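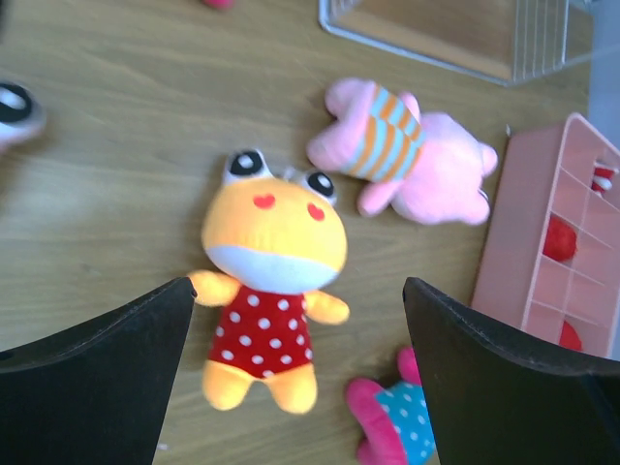
Bon. Rangement des peluches, deuxième tentative. J'avais dit que je m'y mettrais en juin, on est fin décembre, voilà.

Je tape ça vite fait entre deux lessives, pardon pour les fautes, je relirai demain (non).

Le point de départ : la caisse sous l'escalier ne ferme plus. Elle ne fermait déjà plus à la rentrée, mais là avec Noël par dessus c'est devenu une sorte de volcan. On ouvre la porte du placard et ça descend. Alors j'ai tout monté sur la grande table, celle en bois clair, la seule surface de la maison où on peut étaler quelque chose sans se battre avec le chat. J'ai sorti les bacs, l'organiseur rose à petites cases, le sac de couture, et j'ai commencé par regarder le tas en buvant un café. Longtemps.

Ce que je voulais : plus rien par terre dans la chambre des petites. Ce que j'ai pour l'instant : plus rien par terre dans la chambre, tout sur la table de la salle à manger. On mange dans la cuisine depuis hier soir, debout pour certains.

La grenouille d'abord

Elle est jaune. Je précise parce que chaque fois que je dis « la grenouille » au téléphone ma mère cherche une verte. Jaune, donc, avec ses deux petits cœurs rouges sous les yeux et la tenue rouge à pois blancs. C'est la préférée du moment, et la préférée du moment pose un problème de rangement que je n'avais pas du tout prévu : si elle a une place, il faut qu'on puisse l'y prendre à sept heures du soir, à bout de bras, dans le noir, en pleurant. Donc pas de couvercle. Pas d'étagère haute. Pas de bac avec quinze autres bestioles au-dessus.

Première idée, le panier au pied du lit. Refusé par l'intéressée (quatre ans) parce que « elle a froid aux pieds ». Deuxième idée, un crochet. Une grenouille pendue, non merci. Troisième idée, une case à elle. On y est. Enfin on y est presque, j'y reviens plus bas.

Le tri

J'ai fait trois piles. Garde, répare, donne. Comme tout le monde j'imagine. Sauf que la pile « donne » se vide toute seule dès que je tourne le dos. J'y ai mis un lapin dont je jure que personne n'avait prononcé le nom depuis deux ans. Dix minutes après il avait un prénom, une fête d'anniversaire et il dormait dans mon lit.

Alors j'ai changé. Pile « donne » faite après le coucher, dans un sac opaque, dans le coffre de la voiture. Je ne suis pas fière. Le sac part à Fumivville à la première occasion, au local de l'association, ils reprennent les peluches si elles sont lavées et si les coutures tiennent. Lavées, oui oui, d'où les lessives.

Pour la lessive, ce que je fais et qui marche chez moi : taie d'oreiller fermée par un élastique, 20 degrés, essorage au minimum, puis séchage à plat sur une serviette. Pas de sèche-linge, j'ai essayé une fois sur un mouton, il est ressorti avec une permanente. Les yeux en plastique tapent contre le tambour et ça fait un bruit de grêle, c'est normal. Celles qui ont de la musique dedans, à la main, éponge, et beaucoup de patience. Celles à billes : jamais en machine. Jamais. Je retrouve encore des billes dans le filtre.

Ah et vérifiez les poches. Une salopette de peluche peut contenir un raisin sec. Ou quelque chose qui a été un raisin.

La pile « répare »

Plus grosse que prévu. Deux oreilles, une patte, un dos entier. J'ai un petit nécessaire Gumus que ma belle-sœur m'avait offert, fil solide, aiguilles courbes, ça change la vie les aiguilles courbes, je cousais avec une droite depuis toujours en me piquant. Le point caché j'ai dû le réapprendre, je l'avais su, et puis non. Le dos est recousu. C'est moche mais c'est fermé. Les oreilles attendront janvier.

Je me suis fixé une règle : ce qui n'est pas réparé à la fin des vacances d'hiver sort de la pile. Je la connais cette règle, je l'avais déjà l'an dernier.

Les bacs, et le rose à cases

J'avais lu partout qu'il fallait de grands bacs. Un par catégorie, une étiquette, et hop. J'ai eu les grands bacs. Voilà ce qui se passe avec les grands bacs : l'enfant veut celle du fond. L'enfant retourne le bac. L'enfant part avec celle du fond. Fin.

Donc cette fois je tente l'inverse, avec des petites cases. L'organiseur en plastique rose pâle, il vient d'un vide-maison à Teltthorpe, il servait au fil à broder ou à des chaussettes, la dame ne savait plus trop. Je l'avais pris pour l'atelier. Il n'a jamais vu l'atelier. Cases carrées, toutes pareilles, on voit ce qu'il y a dedans sans rien soulever, et surtout : une case, une peluche. S'il n'y a pas de case libre, il n'y a pas de nouvelle peluche. En théorie.

Dans la pratique les petites entrent bien. Les moyennes il faut pousser un peu, la tête dépasse, ce qui plaît beaucoup d'ailleurs, on dirait des voisins au balcon. Les grandes n'entrent pas du tout et je n'ai pas de solution pour les grandes. Elles vont sur le fauteuil. On ne s'assoit plus sur le fauteuil.

Pour l'instant l'organiseur est debout sur la table, il ira contre le mur de la chambre quand j'aurais trouvé comment le fixer. Parce que ça bascule, un truc pareil, si on tire d'en haut. Donc équerre, ou au moins une sangle. Il me faut des vis, des chevilles, et un mari disponible. La quincaillerie Þorgeirsson est fermée jusqu'à l'année prochaine, j'ai trouvé le mot sur la porte en arrivant, avec la petite dans les bras et sans parapluie. Bien.

Les roses

On a un problème de rose. Entre les cadeaux, les kermesses et les échanges de cour d'école, la moitié du stock est rose, et comme une bonne partie porte un petit haut à rayures ou à pois, je les confonds. Les filles jamais. « C'est pas elle, c'est sa cousine. » Il y en a une avec des rayures bleu clair et orange que j'ai rangée quatre fois au mauvais endroit. Quatre. On m'a reprise chaque fois avec un soupir d'institutrice.

J'ai donc laissé tomber les catégories par couleur. Et par animal aussi, les discussions étaient sans fin (est-ce que l'ours déguisé en abeille va avec les ours, vous avez deux heures). À la place c'est elles qui placent, moi je ne touche à rien, je vérifie juste le soir que tout est dans une case et pas sous le canapé. Les cases sont attribuées par affinités. Il y a des amitiés, il y a aussi des brouilles, il paraît que la grenouille ne peut pas être à côté du pingouin. Je n'ai pas demandé pourquoi.

Ce que j'ai jeté

Très peu. Une chose sans forme qui avait été mâchée par un chien, pas le nôtre. Un emballage que je gardais « au cas où ». Des étiquettes, des tonnes d'étiquettes, coupées aux ciseaux à ongles devant la télé.

Ce que j'ai retrouvé au fond de la caisse : un gant, la pièce qui manquait au puzzle de la ferme (puzzle donné en septembre, évidemment), une cuillère à soupe, et la lettre de Unnur Damgaard, notre ancienne voisine, que je croyais perdue depuis le déménagement et à qui je n'ai jamais répondu. Je lui écris cette semaine. C'est elle qui avait tricoté le premier bonnet de l'ours, celui qui ne tient plus que par un bout. Il va en pile répare tout en haut.

Question d'une lectrice sur le dernier billet, j'y réponds là sinon j'oublie : non, je n'ai pas gardé les sacs sous vide. J'ai essayé pour les grosses, on gagne de la place c'est vrai, mais la plus petite a vu son éléphant tout plat et il a fallu ouvrir le sac à minuit pour le regonfler. Plus jamais.

Où ça en est ce soir

La table est encore pleine. Les bacs vides sont empilés dans l'entrée, je vais en garder un pour les déguisements et proposer les autres sur le groupe du quartier. Le sac pour Fumivville est dans le coffre, fermé, personne n'a rien demandé, je croise les doigts. Deuxième machine en route, troisième taie d'oreiller prête.

Reste à faire, pour moi surtout :

équerre + chevilles
les oreilles (deux)
trouver une place aux grandes, ou un autre fauteuil
laver le bonnet à la main, à froid
répondre à Unnur
libérer la table avant que mes beaux-parents arrivent, ils arrivent demain à midi

Si quelqu'un a déjà fixé un meuble à cases en plastique contre du placo, je prends les conseils. Vraiment, je prends tout, le mur sonne creux partout et j'ai peur de faire un trou pour rien. Je mettrai une photo de la chambre quand ce sera accroché.

La machine sonne, j'y vais.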